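I gave up my phone at bedtime in November, mostly out of spite. My sister had bet me I couldn't go four nights without it, and I do love taking her money.

The first night was awful! I lay there with my eyes wide open, composing emails to people I haven't worked with in years. I got up at 2 a.m. and ate cereal standing at the sink. By the third night I was reading a library paperback about lighthouses — not even a good one — and I was out before the end of chapter two.

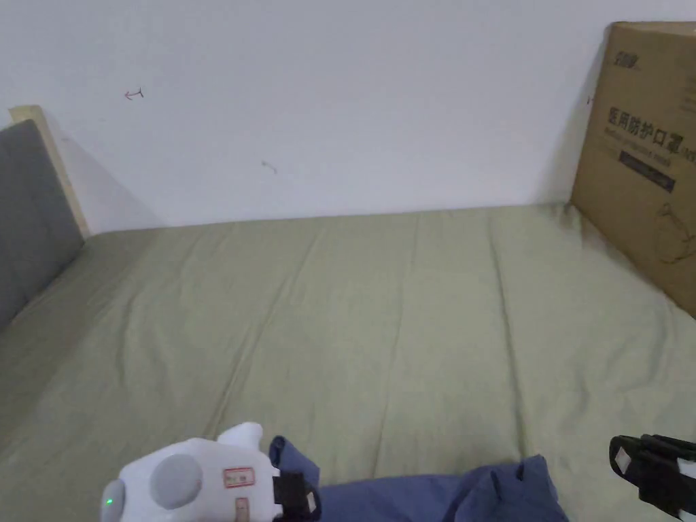 Carmela Guerra told me over lunch that I was kidding myself, that the phone had nothing to do with it and I was simply bored to sleep by the lighthouses. She keeps hers under the pillow and drops off in minutes. I've shared a hotel room with Carmela, so I can confirm the second part.

Still, I kept going. I bought a wind-up alarm clock, which ticks like a man in tap shoes, and I moved it twice before it ended up in the hallway. Now I have to walk to shut it off. 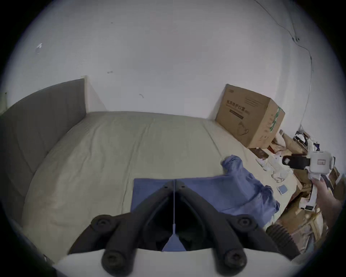 The mornings were the bigger surprise. I used to lose 45 minutes to headlines before my feet touched the floor, and then I'd be late and cross about things happening in countries I couldn't find on a map. These days I make coffee and stare at the neighbor's cat. My sister paid up in quarters, by the way, and she wants to go double or nothing on sugar.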